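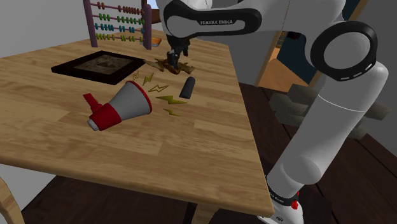
Simulated arm knocks things over on the way to the object I want

Posted in Home Builds, July 2, 2024

I'm setting up a tabletop pick task in simulation before I try it on the real arm in our shared workshop. The arm model is the Franka and the table is a butcher-block one I loaded with clutter: an abacus at the back, a flat picture frame, a megaphone on its side, some flat lightning bolts and a short black cylinder. The goal is to pick up the cylinder.

I use Cozma for planning and Mirkard for the physics. Out of 100 runs I get 93 where the planner says it found a path. In a lot of those the fingers or the hand still clip the bell of the megaphone on the way down, and then it rolls into the cylinder. The planner doesn't report a collision. What should I check first?

3 answers

Answer 1 (accepted)

Check which collision shape the megaphone has in each program. Many imported meshes get a convex hull by default, and sometimes the planner loads a different one from the physics side. If your planner has a plain cylinder sized to the handle, the flared bell sticks out of it and the planner thinks that space is free.

Turn on the collision view in both and compare. If they don't match, split the megaphone into two parts, a cone for the bell and a box for the handle, and use the same file in both places. Then add 5 mm of padding to everything except the cylinder. Also add a pre-grasp point 100 mm straight above the cylinder and make the last part of the move a straight line down.

The bolts are flat, so I would leave them out of the planner and let the table padding cover them. Thin meshes gave me a lot of jitter when I kept them in.

Answer 2

Slow it down. I had the same thing on the Clalgate build in January and it was the controller overshooting. I dropped speed to 30 percent and it went away.

Answer 3

Are you using Fundoven for the scene files? The older version lost the scale on some objects. Might be that, not sure.

Comment from the original poster: It was the hull. The planner had a box around the handle and nothing on the bell. Split it in two like the first answer said. Still have to redo the abacus.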